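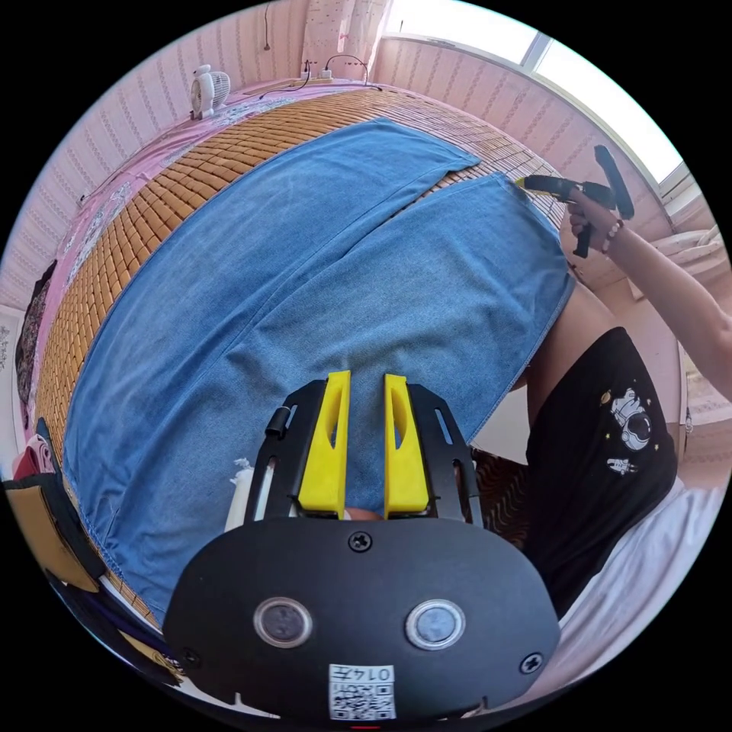
Gurnbridge House Residents' Meeting
Notes of the Wednesday meeting, held in the second-floor sitting room, 7.30pm

Present: nine residents, later ten, later eight.
Apologies: the top floor, collectively.

1. Notes of the last meeting
Agreed as accurate, apart from the line saying the airing cupboard had been "dealt with". The meeting asked for this to be changed to "opened".

2. Matters arising
The Brullurton heater on the landing is still making its noise. The landlord's agents, Koston, have replied to our letter with a copy of our letter. We will write again.

3. Folding and the spare bedroom
This took up most of the evening. Since the folding table in the laundry room lost its leg, people have been laying their things out on beds, and the bed in the spare room has become the favourite. It has the bamboo mat on it, so the surface is firm and a pair of jeans can be opened out to full length without sinking in the middle. Several residents said it was better than the table had ever been. One resident said this was a low bar.

It was agreed that the spare bed may be used for folding, on these terms:

Denim goes flat on the mat, one leg over the other, seams pulled straight before any folding starts. Fold from the hem upwards. The meeting heard a long case for folding from the waist downwards and thanked the speaker for it.

Nothing is to be left hanging over the side of the bed. Trouser legs that hang over the side get walked into, and then they are on the floor, and then somebody puts them back on the pile as though nothing had happened. The meeting knows who this is and did not pursue it.

Finished piles go back to their owners' rooms the same evening. A pile still there at breakfast may be moved to the chair. A pile on the chair for a week may be worn by anyone it fits — carried by five votes to three, with one resident abstaining on the grounds of being very tall.
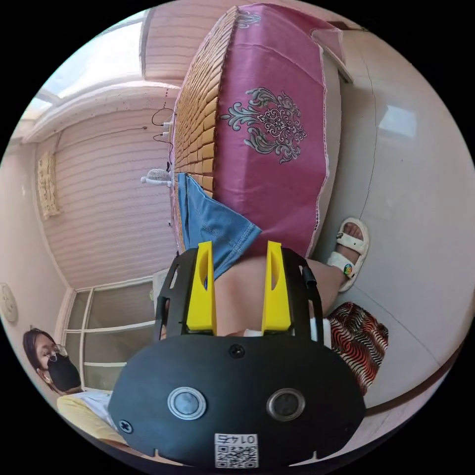
The pink cover was taken as a separate point. Everybody likes it, or is used to it. The silver-grey pattern does not seem to mind what is put near it, but the white trim is a different matter, as it catches on zips, rivets and anything with a buckle. Jeans are therefore to stay on the mat and off the cover. A proposal to fold the cover away altogether and keep it for best was put to the vote and lost, the meeting being unable to think of an occasion that would count as best.

Shoes in the spare room: discussed for some time. Sandals are allowed on the floor. Nothing that has been in the garden is allowed on anything. A shoes-off rule was proposed, and withdrawn once the proposer had been reminded of the state of the carpet on the stairs.

The mat itself is to be wiped with a damp cloth and left to dry before anyone folds on it. Please do not shake it out of the window. The ground floor has asked nicely, and then less nicely.

4. New folding table
Two quotes received. Christodoulou would supply and fit a table for 900. The other firm asked 691, with the legs extra. After a silence, the meeting agreed to carry on with the bed and look at the matter again in April. The house fund stands at 1,000 and there is still the heater to think of.

5. Any other business
The single grey sock has now been on the noticeboard for two meetings. It will be allowed one more.

The tenth resident arrived at this point and asked whether we had done the folding yet. Two residents then left.

6. Next meeting
Same room, same time, unless the sofa has gone. Whoever has the good biscuit tin is asked to bring it back, preferably with something in it.

Meeting closed at 9.10pm.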